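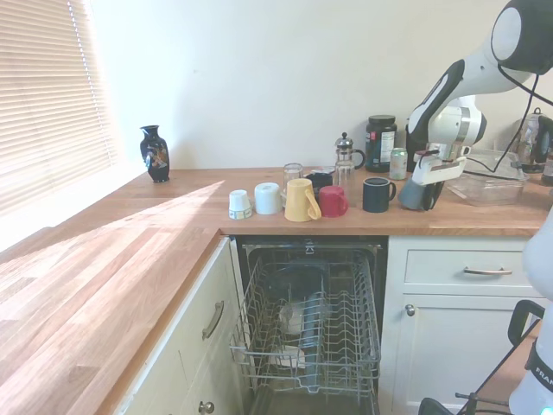 Norkport is a game about running a small harbor at night. Ships come in, and you unload them and decide where everything goes before the next one arrives. It is the second release from Ormont, the Trirnberg studio that made the train game Dalen, and it has been in early access since July. I spoke to the lead designer by phone one evening, while the team was getting a patch ready.

She says the idea came out of a part of Dalen that got cut. "We had a freight yard in the middle of the game where you sorted cars onto sidings," she said. "It went on too long and people got stuck there. But the people who liked it really liked it, and they kept asking where the rest of it was."

The freight yard became a harbor mostly because of water. Trains stay on rails, and the studio wanted something that would drift if you left it alone. In Norkport a ship that isn't tied up properly will move while you are working on it. The tide is on a fixed schedule, printed on a card in the harbor office, and the game never reminds you to look at it.

"We tried a warning sound," she said. "Then everyone just waited for the sound. They stopped looking out the window of the office, and the window is the best thing in the game."

There are 704 pieces of cargo in the current build, each with its own label and weight. Some belong to stories that run over several nights. A piano gets delivered to the wrong dock and has to be sent back, then turns up again later with a different address. I asked whether players are expected to follow all of it. She said no, and that she has lost track of a few threads herself.

The pace has been the main argument. Early nights are slow, with long gaps between ships, and you can't skip them. Ormont has shortened those gaps once and doesn't plan to do it again.
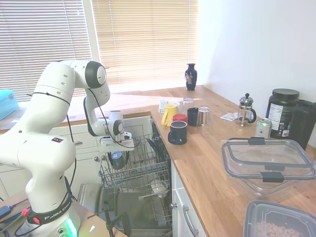

One player who has finished the early access version told me the gaps were the reason to keep going, and that the patch that shortened them took something away. The first winter night used to have a long stretch with no ships at all, just fog and a radio. Now a barge shows up in the middle of it.

The designer had heard that complaint. "I agree with it, more or less," she said. "But I also watched people quit at that exact point. We may put the old timing back as an option. I don't want ten sliders in the menu, but one would be okay."

Co-op is the other big request. Norkport supports two players, one in the office and one on the dock, and they can talk only when the radio is working. The studio tested it with larger groups and dropped the idea. "With more people somebody always ended up standing around," she said. "With two you both have a job."

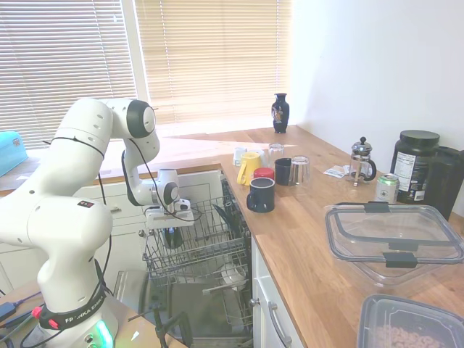 Most of the work since launch has gone into the crane. Players found it stiff, and the rope in particular looked painted on, a straight line from the top to the hook no matter what was hanging from it. The new version has weight and slack. Think of the thin black cable on that white arm, the way it loops from the elbow across the forearm down to the gripper – the rope in Norkport never had a curve like that before. It does now, and it swings when you stop too fast. Heavy crates pull it tight, and you can read the load from the rope before you check the label.

"It broke half the puzzles," she said. "There were solutions that depended on the rope being perfectly still. We fixed the ones we found."

Saves from before the patch will still load, though anything hanging from the crane at the time will be set down on the dock first. Controller support is being redone along with it, and players who want the old crane handling can keep it in single-player.

The full release will add a second harbor farther up the coast, smaller and with no office. She wouldn't give a date for it. Dalen slipped by nearly two years, and she said she had learned to stop guessing in interviews. The price will stay the same until then.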